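Bench Methods, Unit 7: Pegs, Holes and Parts Presentation
Handout for the second half of the term
Prepared by Vasco Valente. Corrections to Do-yoon Ban before the April practical.

Reading for this unit: chapter 2 of the course reader (Plondaven edition), the section on clearance fits. Bring the worksheet from Unit 6 with the tolerance table filled in.

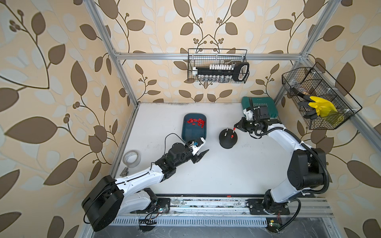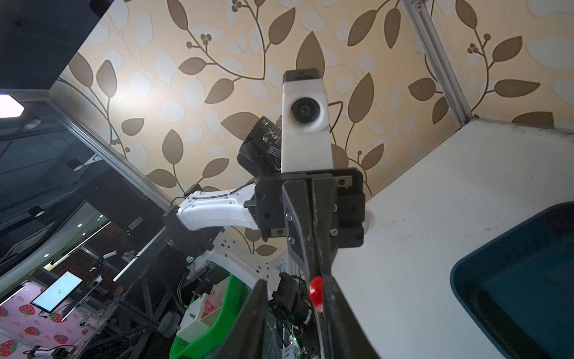
Peg insertion is treated in this course as a parts-handling task with three stages: picking one part from a supply, transferring it, and seating it in a hole. The supply is the stage most often left out of a time study. A loose pile in a tray, such as the red pegs in the dark blue tray, is the cheapest form of supply and the least informative. Pegs in a pile lie at any angle, touch each other, and hide the ones underneath. The pick therefore includes a separation step and usually a change of orientation, and both must appear on the time sheet as separate entries.

7.1 Terms

Supply: the stock of parts before the pick. May be bulk (tray, bin), semi-ordered (trough, row) or fixed (magazine, rack).

Presentation: the position and orientation in which a part is offered to the picking hand or tool.

Approach: movement of the held part to a point directly over the hole, with the axis of the part parallel to the axis of the hole.

Seating: movement along the hole axis until the part stops. A part that stands in the hole at an angle is entered but not seated.

Clearance: hole diameter minus peg diameter. Quote it as a diameter value. Quoting the radial value without saying so lost marks on the Unit 6 worksheet.

7.2 Choice of supply

Bulk supply suits short runs. The tray is filled by pouring, and any part within reach can be picked first. Pick time rises toward the end of the tray, where single pegs roll against the wall and are hard to grip from the side. A shallow tray with sloped walls reduces this. A soft liner also helps, but it should be fixed down, or it will ride up with the part.

Fixed supply suits long runs. Each part is offered in the same place and the same attitude, so the pick becomes repeatable. The cost moves to loading the magazine. If loading is done by hand at the same bench, charge it to the task. The Barimano case study in the reader leaves loading out and arrives at a saving that does not exist.

7.3 Board and part color

Red on black gives a high contrast between peg and board and makes a filled hole easy to tell from an empty one. The contrast between hole and board is a separate matter. A dark hole in a black board offers little edge to look at, and glare from overhead light can hide what edge there is. For hand work, chamfer the holes and let touch do the last part of the alignment. For inspection by eye, light the board from a low angle on one side.

Where two kinds of peg share a board, mark the difference on the end that stays visible after seating. A colored band around the middle is of no use once the peg is in.

7.4 Layout of the bench

Place the supply and the board side by side at the same height. The transfer path is then short and level, and the held part need only be lifted over the tray wall. Lifting higher than this adds time in both directions.

Keep tools off the transfer path. Wall storage is preferred for anything not used in every cycle: sockets, drivers, spare fittings. Tape, small fittings and cases left on the work surface should be listed in the layout sketch if they stay there during the trial. They limit where a dropped peg can roll and where a hand can rest.

7.5 Recording

Use the Wilum sheet, one line per peg. Columns: pick, orient, transfer, align, seat, remarks. Start the clock at first contact with the peg and stop it at release. A dropped peg is recorded as a drop, and the repeat pick goes on a new line. Do not average drops into the pick column.

The worked data set has 458 lines and is filed under course code 1549. It was recorded with bulk supply throughout. Lines with an empty "orient" column are pegs picked already upright. Leave them empty when copying; a zero will pull the mean down.

7.6 Problems

Compute the mean orient time in the worked data set, first over all pegs and then over only those that needed orienting. State which figure you would give to a line planner and why.

Sketch a semi-ordered supply for a short cylindrical peg that can be refilled without stopping work. Show the refill side and the pick side.

Using the Qin method from Unit 6, find the largest tilt at which a peg of your chosen clearance will still enter its hole. Repeat with a chamfer added.

Sketches in pencil, on squared paper. Hand in at the bench before 2 p.m.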